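Bindale adds two-tier tabletop shelf to Hendoser home storage line

TRERITETTI, July 1, 2024 – Bindale, the home storage company, today announced a two-tier tabletop shelf as the newest addition to its Hendoser line. Orders open today on the company's website and in its own stores.

The Hendoser line was started for people who rent small apartments and can't drill into the walls. Everything in it stands on its own and can be moved by one person. Until now the line had floor pieces only. Customers who wrote to the company kept asking for something that would sit on a desk, a counter or a sideboard, and work on a tabletop version began last year at the Byun workshop, which makes all Hendoser products.

The new shelf comes in sections that stand side by side. Two of them make one long shelf, and a single section can be used alone where space is tight. Bindale sells the sections singly and in pairs. Assembly takes 10 minutes with the hex key in the box.

"Most of our customers move every couple of years," a company spokesperson said. "They want furniture that fits the next place too. A section that works on a kitchen counter should also work on a desk – that was the starting point."

The company tested early versions with 715 customers in the Treritetti area. Many of them used the shelf in the kitchen for spices, mugs and cookbooks. Others put it in a home office or used it for houseplants. Their comments led to changes in the feet, which now have a soft cover to protect tabletops, and to a shorter set of assembly instructions. The final design was approved in June.

Each section carries a 5-year warranty. Spare screws and feet can be ordered free of charge during that time, and customers who already own Hendoser floor pieces will get a discount code by email. Stores will have the shelf on display from opening day, and store pickup is available at no extra cost.

Bindale designs and sells storage furniture for kitchens, bedrooms and home offices. The company is based in Treritetti and sells direct to customers. Retailers interested in carrying the Hendoser line can write to the Bindale trade desk through the contact form on the company's website.

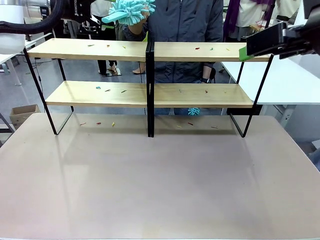 Two-tier tabletop shelf with light wood boards and thin black metal frames, two sections joined.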